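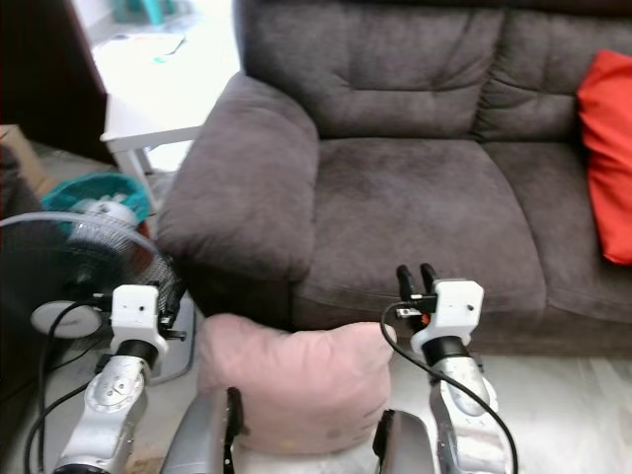
Remettre un canapé microfibre en ordre (coussins, plaid, taches)

Bon, je fais vite, on me l'a demandé trois fois cette semaine. Donc je mets tout ici et j'enverrai le lien.

Ça vaut pour un deux places en microfibre foncée, gris-brun chez nous, le genre qui montre la moindre peluche. Si vous avez du velours ou du lin, allez voir ailleurs, les produits ne sont pas les mêmes. Cuir pareil.

Ce qu'il faut

Un aspirateur avec la petite brosse à poils souples
Une brosse à habits (une brosse à ongles neuve ça marche aussi)
Deux chiffons blancs. Blancs, pas de couleur, ça déteint
Savon de Marseille
Un vaporisateur d'eau
Un rouleau adhésif pour les peluches
De la place par terre

Étape 1 — tout enlever

Coussins, plaid, télécommande, livres. Tout ce qui est par terre devant aussi, sinon vous allez marcher dessus en tirant l'assise. Je secoue les coussins déco à la fenêtre et je les pose sur une chaise. Le rouge orangé ne va JAMAIS au lavage avec les clairs, j'ai perdu une housse blanche comme ça en février.

Étape 2 — regarder l'étiquette

Souvent sous l'assise, parfois dans une couture derrière. W = eau, S = solvant seulement, WS = les deux, X = aspirateur et rien d'autre. Pas d'étiquette ? Test sur un coin caché, derrière en bas, et on attend que ce soit sec avant de continuer. Vraiment sec. Leanne Pickering n'a pas attendu, elle a une auréole en plein milieu du dossier.

Étape 3 — aspirer

Du haut vers le bas. Dossier d'abord, en suivant les plis, puis les accoudoirs, puis l'assise. Les plis matelassés du dossier gardent les miettes, il faut écarter le tissu avec l'autre main. Entre les deux coussins d'assise : embout plat, et allez jusqu'au fond. Videz le bac avant, pas après.

Le devant des accoudoirs on l'oublie tout le temps. C'est là que ça brille à force de s'appuyer.

Étape 4 — les taches

Vaporiser un peu d'eau sur le chiffon, pas sur le canapé. Frotter le chiffon sur le savon, tamponner du bord vers le centre. Rincer avec le deuxième chiffon, juste humide. Ne pas tremper la mousse, elle met des jours à sécher et après ça sent.

Gras (beurre, frites, crème pour les mains) : terre de Sommières, on laisse une nuit, on aspire. Stylo : alcool ménager si l'étiquette dit S ou WS, par petites touches.

Laisser sécher fenêtre ouverte ou avec un ventilateur à côté, vitesse basse. Pas de sèche-cheveux chaud.

Étape 5 — rebrosser

Une fois sec la microfibre est raide, c'est normal. Brosse à habits, petits cercles, puis un dernier passage toujours dans le même sens. Les traces de mains partent là aussi.

Étape 6 — les coussins clairs

Rose pâle, crème, tout ça. Housse qui s'enlève : retournée, fermeture fermée, 30 degrés, essorage doux. Housse cousue : on traite la marque au chiffon comme à l'étape 4 et on n'insiste pas. Une petite trace grise du bas vient presque toujours du sol, donc évitez de les laisser traîner par terre (je parle pour moi).

Pour les regonfler, on tape sur les côtés, un quart de tour, on tape encore. Les coins à la fin.

Étape 7 — le plaid

C'est lui qui peluche sur le canapé foncé, pas l'inverse. La polaire, lavage seule, froid ou 30, jamais d'assouplissant — ça colle les fibres et elle gratte. Pas de sèche-linge chaud non plus. On la secoue dehors avant de la remettre, deux ou trois bons coups.

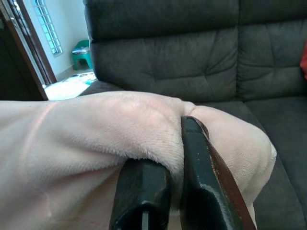 Pour le pliage moi je la prends par un bord, je laisse pendre, je ramène en deux dans la longueur puis encore en deux. Ensuite au choix :

à plat sur l'accoudoir, ça fait propre mais ça glisse
roulée, posée contre l'assise ou dans un panier, ça tient mieux et ça marque moins les plis

Si un pli reste imprimé dans la polaire, la main à peine humide dessus, on lisse, on laisse. Pas de fer, elle fond. Othmane Shehata a essayé, avec un torchon entre les deux en plus. Fondue quand même.

Étape 8 — remettre en place

Inverser les deux coussins d'assise s'ils sont de la même forme. Sinon juste les retourner quand c'est possible. Le coussin de couleur dans l'angle, un peu debout, les clairs de l'autre côté ou sur le fauteuil. Passer le rouleau adhésif en dernier, il ramasse ce que le plaid a laissé.

Questions qu'on m'a posées

Le vinaigre ? Dilué, oui pour les odeurs, non pour les taches.

Tous les combien ? Aspirateur chaque semaine, le grand tour complet deux fois par an. Joanne Cropper le fait tous les mois, elle a des chats.

Et le nettoyeur vapeur ? Pas essayé sur celui-là. Si quelqu'un l'a fait sur de la microfibre foncée dites-moi en commentaire, avec le code de l'étiqutte svp.

Mis à jour le 20 août 2018, ajouté la terre de Sommières.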